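Setting Up a Wotley Hand Gripper for Tabletop Recording
Updated January 2020

1. Print the marker cube at 200 mm/s and glue one tag to each face.
2. Strap the gripper to the forearm. Route the cable clear of the jaws.
3. Set the camera exposure to 4000 microseconds and lock it.
4. Close the jaws fully, then zero the encoder.

Test at a table with a mirror before recording.

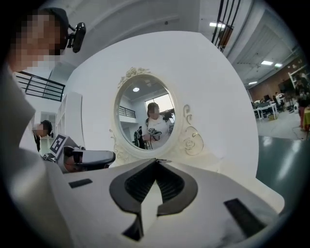
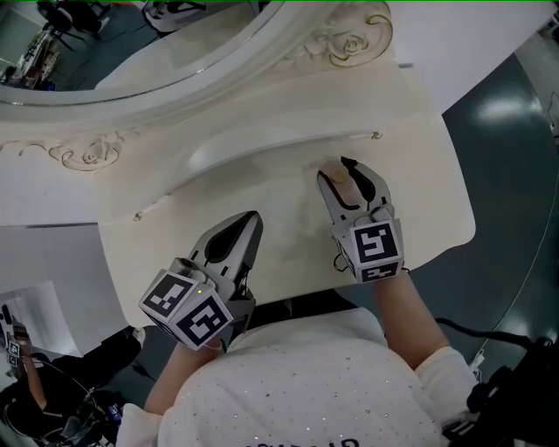 5. If a reflected tag is logged as a second gripper, mask that region in Semow and rerun step 4.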